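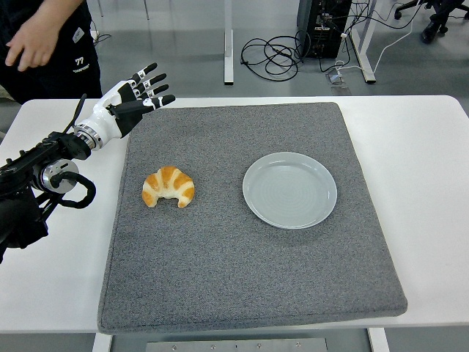

White table with a gray felt mat.

Moving up from MS to JV mid-year: eligibility, physicals and practice days

Community Help > School Athletics > Eligibility and Registration
Posted November 5, 2024
3 answers

Question

My daughter is in eighth grade at Rirkbridge and runs cross country on the middle school team. The fall season finished at the end of October. Her coach told her she could be considered for the JV indoor track team this winter if we file the paperwork for what the school calls an early move-up. She wants to do it. I am trying to work out what we are agreeing to before I sign.

Things I can't find a clear answer on:

The athletics page says a move-up student needs a "current physical." Hers was done in the summer before sixth grade and the office accepted it for seventh and for this fall with a one-page update from us. Does that still count, or does she need a whole new exam for a high school team?

The family handbook says a middle school student may take part in "one program per season." She also plays club volleyball on the weekends with Dunent, which has nothing to do with the school. Is that a second program?

If she moves up and it is too much, can she go back to the MS winter team, or is she out until spring?

The middle school practices end in time for the late bus. I was told JV indoor track does not. Does the school provide anything for move-up kids, or is it pickup only?

We registered for fall through Sisto and I assume winter is the same, but when I log in her profile only shows me MS teams. I don't see anywhere to pick JV.

I called the athletics office and left a message but have not heard back. Winter registration closes soon and I would like to have the forms ready. Any help from families who have done this is appreciated.

Answer 1 (marked as accepted)

We did the move-up two years ago with our son for wrestling and again last winter with his sister for swimming, so I can tell you how it went for us. Check the details with the office because they do change the forms.

Physical. The update page you filled out is only good while the original exam is still inside its window. For middle school teams they were fairly relaxed about it. For anything at the high school level they wanted a full exam signed by the doctor within the past year, on the high school form. The middle school form was sent back to us even though the exam itself was recent. It has a different last page, with a section about cardiac history that the MS version leaves out. Our doctor's office copied everything over to the right form without a new visit, but in your case, with the exam done before sixth grade, I would expect you to need a new appointment. Book it now. The pediatric office near us was scheduling 26 days out in October when I called for my youngest. The walk-in clinic did it the same week, and the school took that one without any trouble.

Club team. Club is not a program in the sense the handbook means. "One program per season" covers school teams only, so she could not be on MS basketball and JV indoor track together. Club volleyball is fine as far as eligibility goes. There is an attendance rule to watch, though. JV coaches here count a missed meet as an unexcused absence if the reason is a club event, and three of those in a season means a meeting with the coach and the athletics office. Indoor meets are mostly on weekends. Get the meet schedule and put it next to the Dunent schedule before you commit. We had four conflicts in the first month with swimming and had to drop two club dates.

Going back down. There is a date for this and it isn't on the web page. It is in the move-up packet, on the page that both parents sign. When we did it, a student could return to the MS team any time before her first JV competition. After she competes she stays at that level through the end of the season. She can go back to MS for the next season if she wants. My son finished winter on JV and was on the MS team again in spring, and no one had a problem with it.

One more point on that. The move-up packet has to be approved before she attends a JV practice, and "attends" includes just watching and stretching with the team. A girl on our swim team came to an early practice with her older sister and it held up her approval by a week.

Transportation. Pickup only. JV indoor track uses the hallway and the lower gym and they finish well after the late bus leaves. We shared rides with two other families from the east side. The team parent sends out a contact list once rosters are posted, so you may have to cover the first week or two yourself. Buses to away meets are provided, and she can ride home with you afterward if you sign the sheet with the coach at the meet. They will not release her to another family unless you sent a note ahead of time.

Sisto. You will not see JV in your account until the office changes her level. It isn't something you can do from your side. Turn in the move-up packet on paper at the front desk, and when it has been approved the high school teams show up in the same drop-down where the MS teams are. Then register as usual. Do not register her for the MS winter team as a placeholder. I did that and was charged the fee for it, and the refund took 39 days.

What goes in the packet, from my copy from last winter:

Move-up request, signed by parents and the current coach
Physical on the high school form
Most recent report card or progress report
Fitness test results (the coach runs this, you just attach the sheet)
Concussion form, which is the same one you sign for MS
Emergency contact card, new one even if nothing has changed

Make a copy of everything before you hand it in.

Comment from the person who asked: Thank you, this is very clear. I have an appointment at the walk-in clinic. Do you remember what was in the fitness test?

Comment from the author of this answer: It depends on the sport. For swimming it was a timed swim and a general part with push-ups, curl-ups and a shuttle run. For track I would guess a timed run. Ask the JV coach, since they are the one who gives it.

Answer 2

You could just email the coach. They usually reply faster than the office.

Also the late bus changed this year. It now has a stop at the Ots Road lot and leaves later than it used to, so it may work on some days. I don't have a track kid so I can't say for sure.

Comment: The later bus is only running on two days and it is for the after-school study program. You have to be signed up for the program to ride it. We asked.

Answer 3

Most of the accepted answer matches what we went through this fall with soccer. I want to add a few things that are different now or that were not mentioned.

The report card requirement is stricter than it was. They want passing grades in every class at the time the packet is submitted, and a progress report is accepted only if it was printed by the counseling office. A screenshot from the parent portal was not accepted for us. Counseling printed one while we waited.

Practice days are different from MS. The middle school teams have a set pattern. JV indoor track shares space with the winter teams and the days rotate, with a new calendar every few weeks. The calendar is posted on the high school athletics page under Facilities, which is an odd place for it. It is not on the team page. If the building closes for weather, the notice goes out through the phone list and not by email, so make sure the phone number in her Sisto profile is one that you check. Ours had an old number from elementary school.

About playing time and entries. In soccer a move-up student was expected to get real minutes, and the coach had to say so on the form. In track it is about events. Ask the coach which events she is being considered for and whether she would be entered in most meets or only a few. A distance runner from cross country would probably be looked at for the longer races. The team can be large and entries at some meets are limited. A family on our street had a son who moved up for track and was entered in 3 meets out of 8 for the season. He was happy with that because he liked the practices, but the parents had expected more.

Fee. JV winter is more than MS winter. If you already have the fall fee waiver it carries over, but you need to click the waiver box again when you register. It does not fill in by itself.

Uniform. JV hands out a top and shorts and you return them at the end. Shoes are on you. The hallway floor is hard, so she will want regular training shoes for practice, and spikes are not allowed in the building.

Spring is handled separately. If she wants to be on JV for spring track you have to submit a new move-up request, but the physical and the fitness sheet stay on file and you only redo the first page and the grades. The coach signature has to be from the winter coach at that point and not from the MS coach.

Comment from the person who asked: I did not know about the counseling printout. I'll stop by and get that. The phone number in our profile was also out of date.

Was this page helpful? Sign in to vote or add an answer.

Related questions
Does a home-schooled student need a separate form for MS teams?
Where do I turn in a paper physical over winter break?
Late registration for spring sports
How do I change the emergency contact in Sisto?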